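Section 4. Preparing the Bench Cell and the First Two-Arm Run

This section continues from the frame assembly in Section 3. It was written by Vlasta Shehu for the members of the Dornby shared workshop, and the steps were tested by Vesna Matić on the same cell. Last revised October 2, 2026.

Before you start, you need:

- the assembled frame with both arms bolted down and the black fabric hung on all sides
- the Morero control box and its power supply
- the emergency stop on its long cable
- hex keys from the Section 3 kit
- one tray and a few light toy objects, blocks and small boxes are best
- a soft cloth and paper tape

CAUTION: Keep the control box switched off until step 4.3.1. When the power is off, the arms have no brakes in the shoulder joint and they can fall. Support the arm with one hand each time you loosen a bolt.

4.1 Checking the frame and the cables

1. Push each corner of the table with your hand. The table must not rock. If it rocks, loosen the corner brackets by half a turn, let the table settle, and tighten again in a cross pattern.

2. Look at the tension cables that go from the upper fittings to the table. They must be straight and have the same sound when you touch them with a finger. A cable that hangs is worse than no cable, because it will catch on the elbow.

3. Check that the cables of each arm have enough free length. Move the arm slowly by hand to its farthest point and back. The cable should never become tight, and it should never lie under the wrist.

4. Put paper tape on the fabric where it touches a moving part. Later you can sew it if you like. Members who sewed it first had to open it again.

Note: The Mladenović brackets in the second kit have the slot turned to the other side. They fit, but you must put in the washer before the bracket and not after it.

4.2 Cleaning and leveling the work surface

1. Remove everything from the table. Wipe the surface with a slightly damp cloth and let it dry fully.

2. Put the level on the surface in both directions. Correct with the feet of the frame only. Do not put paper or wood under the mat.

3. Check that the mat is flat. If there is a bubble, lift the nearest side and lay it down again slowly.

4. Scratches in the mat do not disturb the arms. Replace the mat only if an edge comes up and a finger can catch under it. New mats can be cut from the Cutstead roll on the lower shelf. Please write your name on the list when you take a piece.

4.3 Power and home position

1. Take out all objects. Put the emergency stop where you can reach it without looking. Switch on the control box.

2. Wait for the two short beeps. If you hear one long beep, switch off and check the plug of the left arm first. It is almost always this plug.

3. Enter the unit code 2479 on the keypad. The code is the same for both arms, so you enter it only once.

4. Press HOME. The left arm moves first, then the right. Do not put your hands over the table before both arms have stopped.

5. Set the speed limit to 174. The factory value is 800, and it is much too fast for a cell of this size. Please do not raise the limit during the first month, also if everything looks good.

CAUTION: The speed limit goes back to the factory value each time the control box loses power. Check it again after every restart.

4.4 Setting the grippers

1. Choose the left gripper in the menu and open it fully. Clean the inner sides of the fingers.

2. Close the gripper on a light block, not on air. Raise the grip force one step at a time until the block does not slide when you pull it softly. Then add one more step and stop there.

3. Do the same with the right gripper. The two values do not have to be equal. On our cell they are not equal, and we do not know why.

4. Lift the block a little above the table and hold it for one full minute. If it turns between the fingers, the finger bolts are loose. Go back to Section 3.

Note: Painted wooden blocks are more slippery than raw wood. Do the test with the most slippery object that you want to use.

4.5 Placing the objects

1. Put the tray down first. Both arms should be able to reach it without crossing.

2. Place the other objects one by one. Leave one finger width between them if you are a beginner. Later you can put them closer together to make the task more difficult.

3. Do not put tall things directly beside the tray. The wrist is wider than the fingers, and people forget this.

4. Things with a door or a drawer should have the front side free, so that a gripper can come to it straight.

5. Move each arm slowly over the table at low height and watch the wrist, not the finger tips. If the wrist will touch something, move the object and try again.

4.6 First run

1. Start with one arm only. Choose a single block, lift it, put it in the tray, and go back to home.

2. Repeat with the other arm.

3. Then use both arms. For the first runs, one arm waits above the table and the other one works. Change the roles after 3 good lifts.

4. Check the wrist view before you close the gripper on small cubes. From the side it is easy to believe that the fingers are around the cube when they are still in front of it.

5. At the end press HOME, wait until both arms stop, and only then take the objects off the table.

If an arm stops in the middle of a movement, press the emergency stop, remove the object by hand and begin again from 4.3.4. Do not pull the arm against the motor.

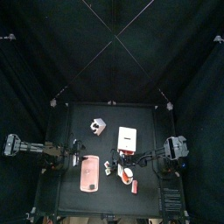
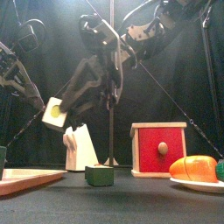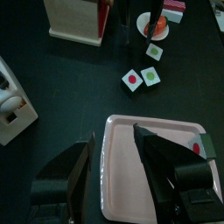 Figures 4-1 to 4-3. The cell with toy objects on the table: from overhead, from a fixed camera, and from the wrist.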